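Capítulo 4. Superficies de trabajo y piezas patrón

Tiempo de lectura: 10 minutos

En los capítulos anteriores se trató la geometría de los sólidos rectos sin tener en cuenta el plano que los sostiene. Esa simplificación resulta aceptable sobre el papel. En el taller o en el laboratorio docente, un prisma descansa siempre sobre una superficie concreta, con su planitud, su textura y sus juntas, y la posición que se le atribuye depende de cómo se haya definido esa superficie.

El presente capítulo estudia el conjunto formado por tres elementos: la mesa, el tablero y las piezas. La mesa aporta rigidez y puntos de fijación. El tablero proporciona un plano continuo sobre el que se apoyan los bloques. Las piezas son prismas rectos de sección sencilla (círculo, hexágono, estrella, corazón) y difieren entre sí en el contorno de la base y en el color.

4.1 El tablero de madera encolada

Un tablero de listones encolados se comporta de manera distinta a una tabla maciza de las mismas dimensiones. La alternancia de listones reparte las tensiones internas y reduce el alabeo, aunque no lo elimina. Las variaciones de humedad ambiental actúan sobre todo en la dirección transversal a la fibra. Por ello conviene comprobar la planitud en ambas direcciones y repetir la comprobación al cambiar de estación; en las prácticas de este curso se hace en noviembre.

El arce claro es una elección frecuente por su grano fino y su tono uniforme. Los listones más oscuros no afectan a la planitud y pueden servir de referencia visual para describir la colocación de una pieza («sobre la banda oscura», «en el listón contiguo»), siempre que no se confundan con una escala graduada.
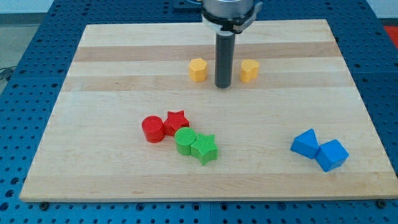
Figura 4.1. Tablero de arce sobre mesa metálica perforada, con bloques de distinta sección.

El prisma hexagonal y el bloque en forma de corazón de la figura 4.1 tienen una altura semejante, pero su apoyo plantea problemas diferentes. El hexágono está de pie sobre una de sus bases. El corazón se levanta con los lóbulos hacia arriba, de modo que su estabilidad depende de la zona inferior del contorno. El bloque rojo en estrella, con la cara estrellada hacia arriba, ofrece el caso más favorable de los tres.

4.2 Las piezas patrón

El ejercicio central del capítulo emplea el juego Jillow, en su serie 506, sobre la mesa Grustard descrita en el apéndice. Se recomienda anotar para cada pieza la forma de la sección, el color, la cara de apoyo y la orientación respecto a los listones. La textura superficial se registra aparte: un estriado fino modifica el rozamiento y altera el brillo de las caras, lo que dificulta localizar las aristas.

El apartado 4.3 define el sistema de coordenadas del tablero y el 4.4 aborda la tolerancia de colocación, fijada en 2 mm para todos los ejercicios.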